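Uvdale House, shared workshops and offices
Pest-proofing and food storage inspection: checklist with comments

Inspected 2024-02-14. Previous inspection: October. Marks are Pass, Fair or Fail. "Fair" means I was feeling generous.

1. Entrance and post area

Door sweep fitted and touching the floor: Fair. It touches the floor at the hinge end. At the other end a mouse could come in standing up.

Parcels cleared within 5 days: Fail. One box from Nikzad has been here long enough to have grown a second box. Anything in cardboard left on the floor is bedding as far as a mouse is concerned, so please collect or refuse it.

Bait station labelled and locked: Pass.

2. Kitchen

Dry goods in lidded tubs: Fair. The tubs were bought after the October visit and are very nice tubs. The lids are in the cupboard over the fridge, keeping each other company.

Toaster crumb tray emptied: Fail. I have seen gravel drives with less in them.

Gap behind the sink pipe filled: Pass. Wire wool and sealant, neatly done. Whoever did it should be asked to look at the door sweep.

Bin lid closes without help: Fail. It closes if you put the kettle on top, and somebody has.

Fridge seal clean and whole: Pass, though the lower shelf holds a yoghurt whose date I took to be a misprint.

3. Workrooms and benches

The house rule is that food stays in the kitchen. The rule is on the wall in three places, one of them partly covered by a takeaway menu. I am marking what I find and leaving the philosophy to the tenants' meeting.

Snacks kept off work surfaces: Fail. Crisps and similar are the usual offenders, in bags that shed crumbs from the moment they are opened. 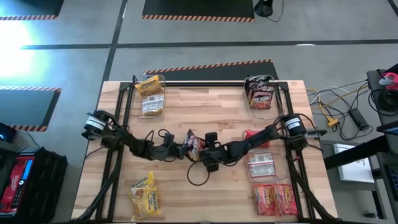
4. Storeroom

Nothing stored directly on the floor: Fair. The Idico shelving went up as promised and is now full, so the floor has been brought back into service.

Wall edges visible for inspection: Fail. I need a clear strip of 300 mm along the skirting to look for droppings. At present I could inspect the skirting by post.

Old sacks and packing thrown out: Pass. A real improvement, and I say so without sarcasm.

Air brick mesh sound: Fair. One corner has lifted. Refix before the weather warms up.

5. Desks and lockers

Lockers free of food: Fail. I opened only those left unlocked with a note inviting me to, and even so met a banana I would rather forget.

Desk drawers: not inspected. Tenants should check their own, using a torch and some courage. Look for shredded paper, small dark droppings and holes in the corners of packets. A torn packet may only mean a hungry colleague, but a neat gnawed edge is worth reporting.

Wrappers are the thing people argue with me over. A foil or plastic bag looks like protection and offers very little of it. Mice go through both.
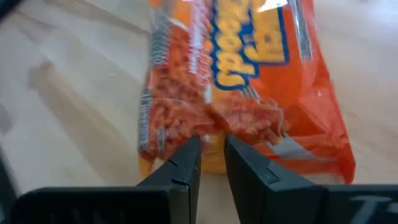 A sealed packet therefore counts as loose food on this form, and I have stopped taking appeals. Put it in a tub. Put the lid on the tub. The lids are over the fridge.

6. Outside

Drain covers in place: Pass.

Ivy cut back from the wall: Fair. Cut to shoulder height, by someone evidently not fond of ladders.

Bin store swept: Fail. The broom is there and appears unused.

7. Records and costs

Pest log filled in: Fair. Last entry reads "saw one", with no place or time, and a drawing that I admit is rather good.

Contractor: Ganitz, all visits signed for. Their bill for the past year came to 1,636 pounds, a large part of it for call-outs to the kitchen. A door sweep is 29 pounds.

Actions before the next visit

Refit the entrance door sweep.
Replace the kitchen bin and return the kettle to its duties.
Clear the storeroom wall edges.
Refix the air brick mesh.
Move the takeaway menu.
Empty the toaster tray — outdoors, please, and away from the air brick.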